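Keeping a walking humanoid happy on a shiny cork floor

I look after one humanoid, a Tilar, and most of what I know about it I learned in a big furnished room with more chairs in it than any test bay would have. The rooms are simulated, built in Flamitora, but the upkeep is much the same as for a real machine, and these little habits have saved me many an evening. Take the ones that suit you and leave the rest.

1. Begin with the floor. A polished cork floor with big patches of glare is hard on a head camera, and the purple chair with its splayed metal base is hard on feet. Run the camera view on its own first, with the legs parked, and look at where the bright spots fall. I drop the exposure to 80 for a floor like this one and leave the automatic setting off.

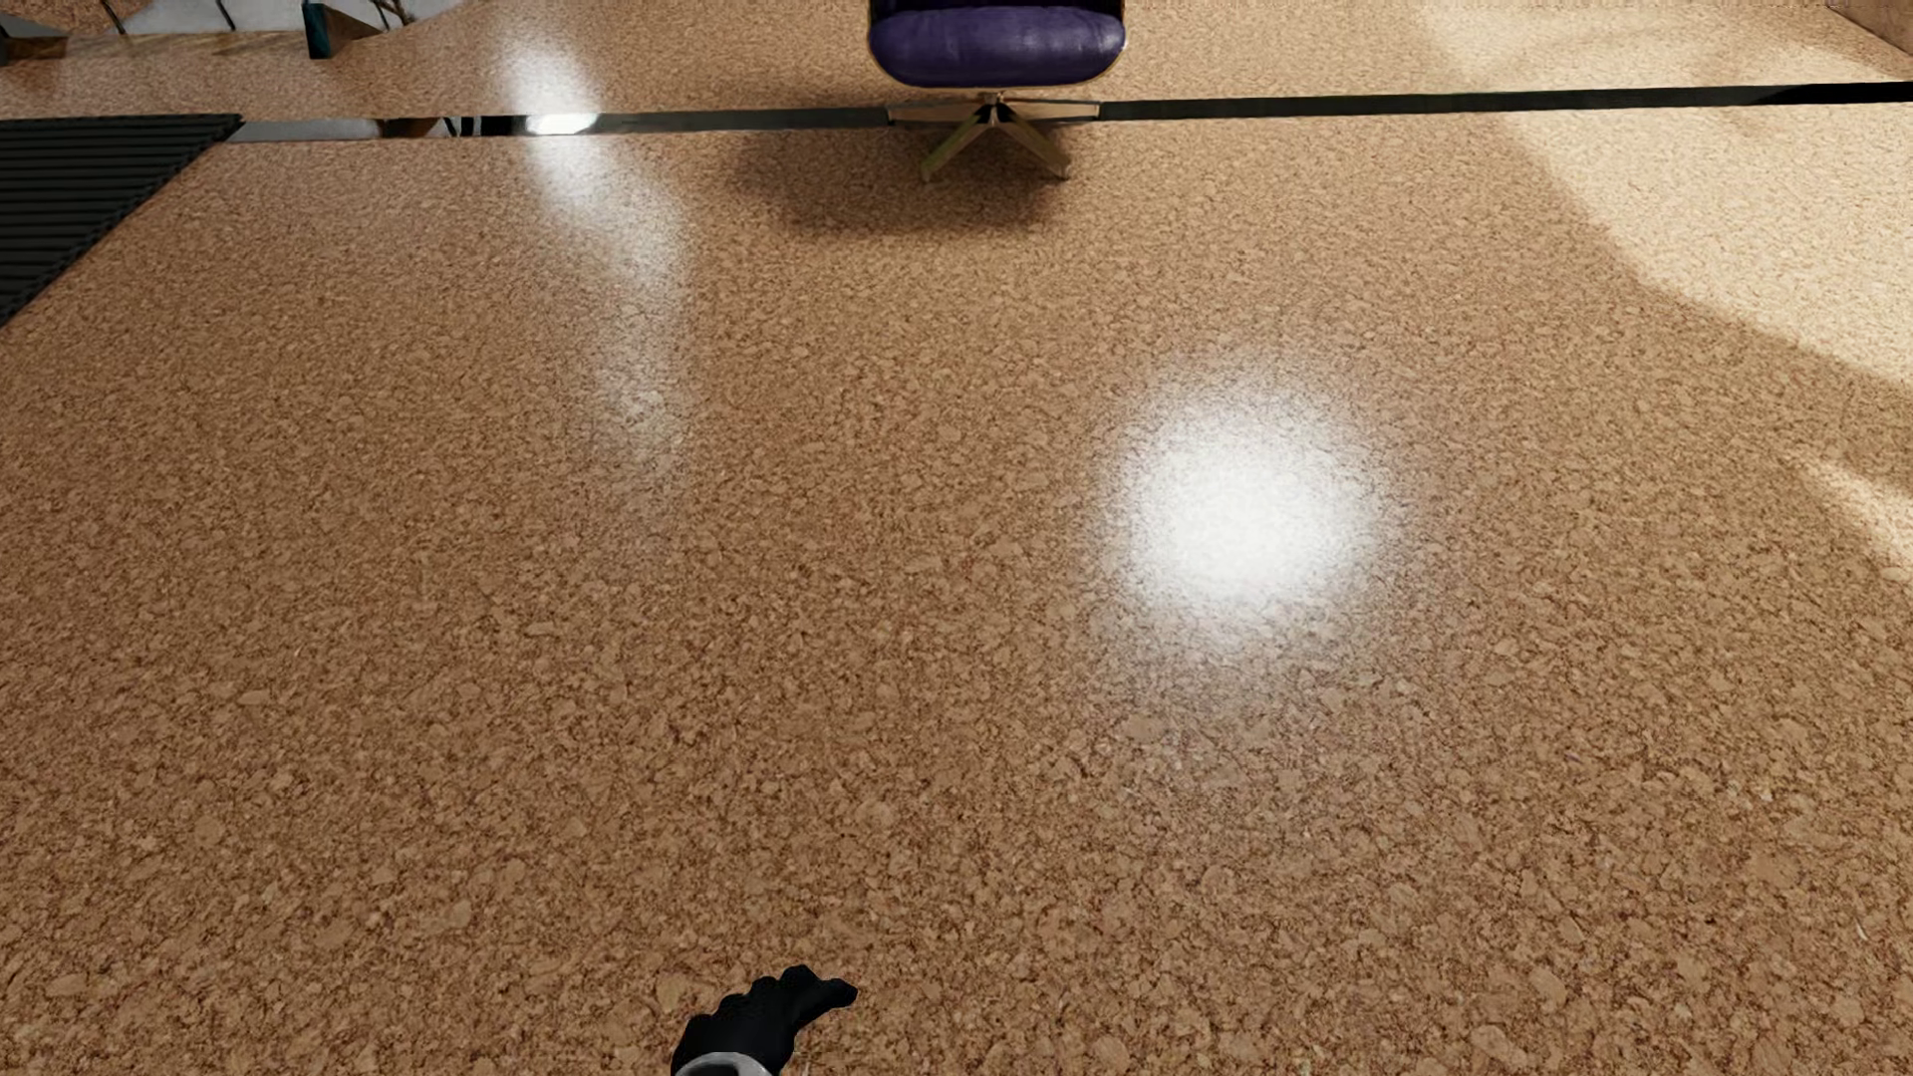
2. Check the hands before the legs. I know, everyone wants to see it walk! But a finger joint with a bad zero will bother you all day, so send the hands to their home pose, curl them slowly, open them again, and write down any joint that lags. If one does, reload the hand file and try once more before you touch the gains.

3. Go over the ankles every 2,000 steps. On my setup the left ankle drifts first — you'll notice the toe hanging lower than it should on the swing. Stop the walk, zero both ankles together (never just the one, or you'll chase it back and forth), and save the offsets under a new name. At 3,000 steps I do the hips and knees as well, and I make a pot of coffee, for it does take a while.

4. Give it furniture to walk between. An open floor flatters any gait.
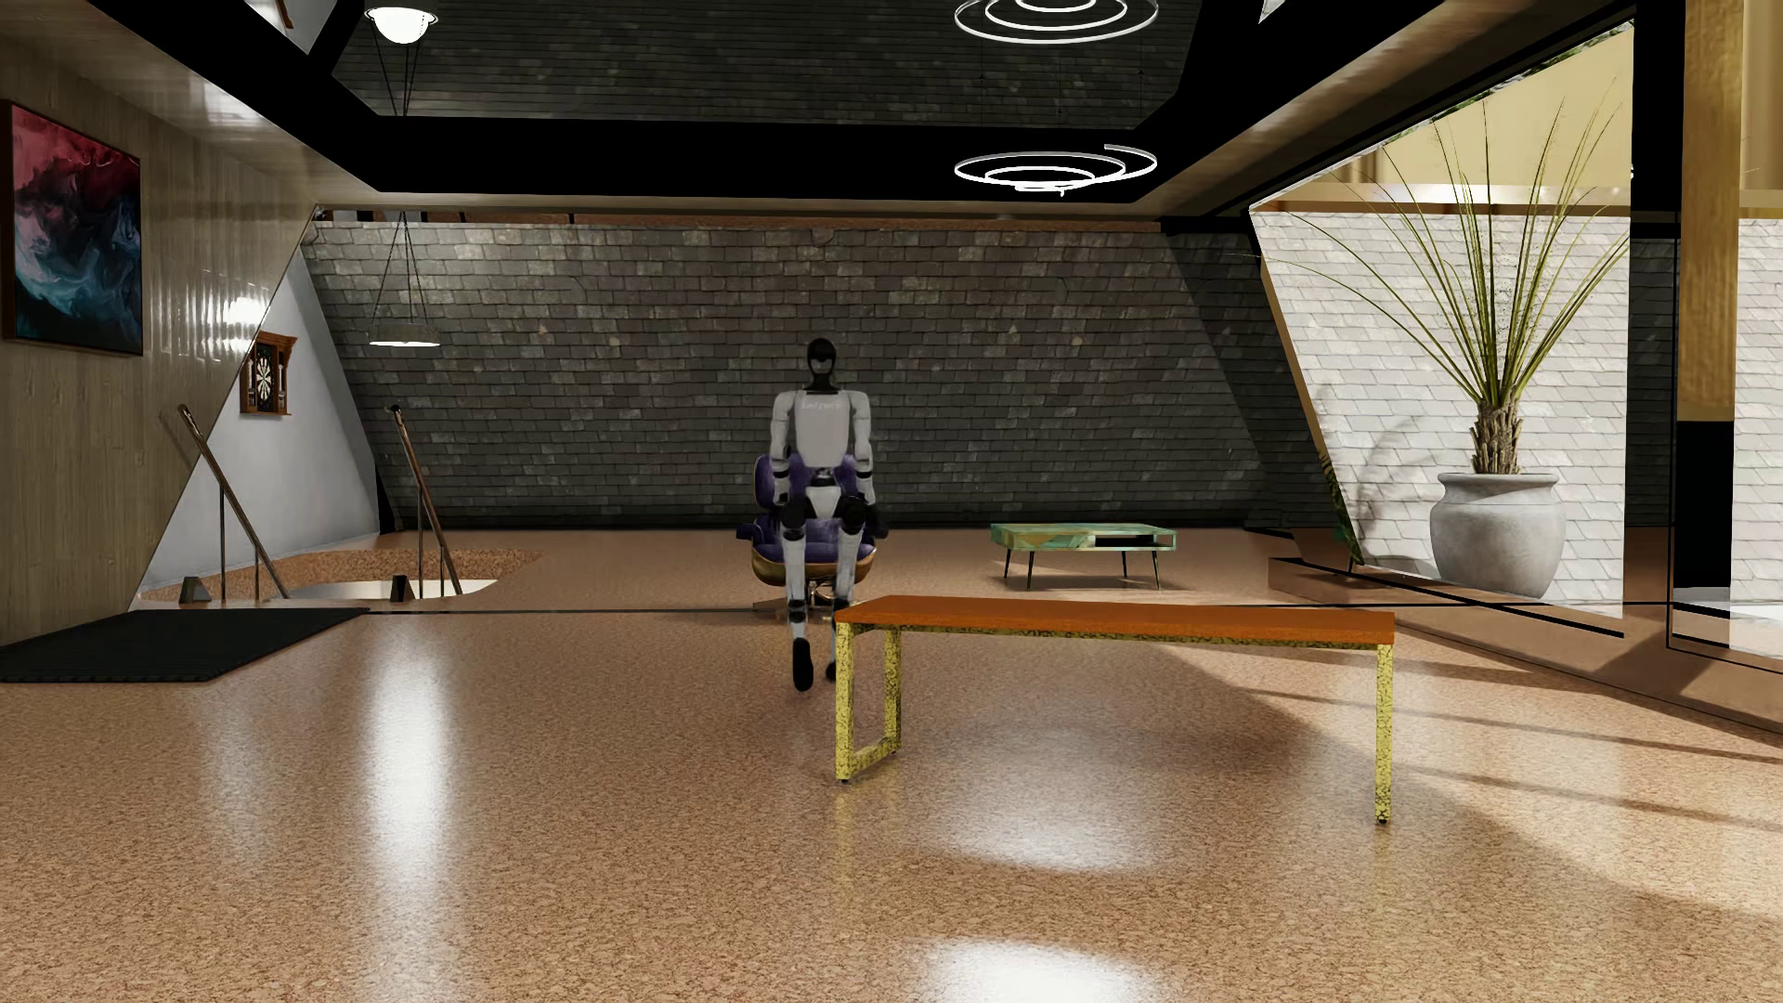
I like to set the step height with obstacles close by, and I go up in very small amounts, with a full crossing after each change. If the controller from Satti throws fault 301 partway over, don't restart straight away. Save the log first, then let the joints settle and try the same crossing at half speed.

5. Keep a plain notebook next to the keyboard. Mine has the date, the floor, the offsets and whatever I was grumbling over, and I reach for it more often than the manual.

Trosov Workshop Tips | Contact | © 2021 | Back to top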